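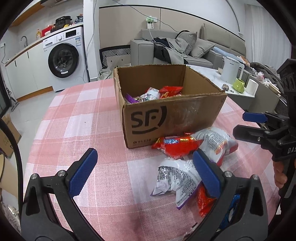 One reader wrote to ask why a birthday package mailed to her son at college took two tries to reach him, when the address was right both times. The first box came back to her porch with the label half gone and a sticker saying the room number was missing. She had written the room number. It was on the part of the label that tore off.

We get some form of this letter every January, when students have just gone back and families start sending things. The last time we wrote at length about care packages was several issues ago, and the mailroom rules at a lot of schools have changed, so it is worth going over again.

Home Back Issues Recipes Letters Contact
Search this newsletter Enter keywords Go

The address

Most trouble starts with the address. A college address is usually longer than a home address and the order of the lines matters. Use the student's full legal name, the one on the student ID, and leave off nicknames. Mailroom staff look up the name in a list, and if the list has no Buddy on it the box goes on a shelf until somebody has time to figure it out.

Next comes the box or room number. Schools differ on this. Some want a mailbox number only, some want the hall and the room, and a few want both. Ask your student to copy the address from the school's own page and send it to you as text. A photo of a form, or an address you remember from move-in, is how errors get in. A reader at Tasum Hall sent packages all fall to box 2534 when the right number was 2543. Two of them were opened by a very polite stranger, who walked them over.

Put a second copy of the address inside the box, on a plain sheet of paper, on top of everything else. Add your own address and phone number to it. If the outside label is lost, that sheet is the only thing that will get the box anywhere.

The box

Reusing a box is fine. Check the bottom seam and the corners before you pack. If a corner feels soft when you press it with your thumb, pick a different one. Old labels and barcodes should be peeled off or blacked out with a wide marker, including the small ones on the sides that are easy to miss. Scanners read whatever they find first.

All the flaps should be whole. Fold them in, tape the center seam, then tape across each end so the tape makes the shape of a capital H. Do the same on the bottom. Use packing tape. Masking tape lets go in cold weather, and string catches on the belts at sorting centers. The Fetero two-inch tape we used last season held up well and tears by hand, though it is noisy.

Pick a box close to the size of what you are sending. A half-full box gets crushed when something heavy is set on top of it. If you have to use a larger one, fill the gaps with things the student can use, such as socks, dish towels or a pillowcase. Crumpled paper is good too. We would skip foam peanuts, which end up all over a dorm room floor.

What travels well

Snacks are what people ask for most. Store-bought snacks in sealed bags are the easiest thing to mail. They don't leak and they keep for weeks, and the air in a chip bag gives some padding, although the chips at the bottom will still break. Put bags near the top and heavier items below.

For homemade food, dry and sturdy is best. Bar cookies, gingersnaps, granola and spiced nuts all do fine. Wrap bar cookies in pairs, back to back, and stand them on edge in a tin. Leave out anything with frosting or cream, and anything that needs a refrigerator. Brownies are all right if they are cut large and go out the same day they are baked.

Chocolate is fine in January and a poor idea by the end of April. Packages sit in trucks, and they sit in mailrooms over the weekend.

Keep scented things away from food. This one comes up more than you would think. Soap, dryer sheets and candles will flavor crackers right through the wrapper. If you want to send both, use two boxes, or put the soap in a glass jar with a tight lid.

Other requests we hear from students, in no special order: batteries that came with a charger, a long charging cord, cough drops, stamps, microwave popcorn, a can opener, warm slippers, and quarters for the laundry. Before you send batteries, ask the carrier what kinds are allowed and how they have to be packed. One student at Horrocks asked for a single wooden spoon and nothing else. His aunt sent the spoon, in a box long enough for skis.

When to send it

Look up the school calendar first. A box that arrives on the first day of a break will wait until the mailroom opens again, and some schools send unclaimed packages back after 10 days. Mail for finals should go out early. Mailrooms are at their worst in the week before exams, and a package can be in the building for two or three days before the student gets a notice about it.

Ask about hours too. At several schools the package window closes at 4 p.m., and students with afternoon labs can have a hard time getting there. Some now have lockers that open with a code at any hour. The code expires, so tell your student to check email.

If you are sending something that has to be signed for, warn the student ahead of time. If it is only cookies, skip the signature.

A note on cost

Weight adds up faster than people expect. Canned soup, jars and big bottles of shampoo cost more to ship than to buy near campus. For those, a gift card to a grocery store does the job for the price of a stamp. We still like to see a real box go out now and then - it doesn't have to be large, and a short note by hand matters more than how full it is.

Our packing checklist, which fits on one page, has been redone with 12 items and larger type. Paper copies are on the front counter at Zonimetti Stationery while they last. If your student's school has a mailroom rule we have not covered, send it to the Letters page and we will print it in the spring issue.

Page last updated: January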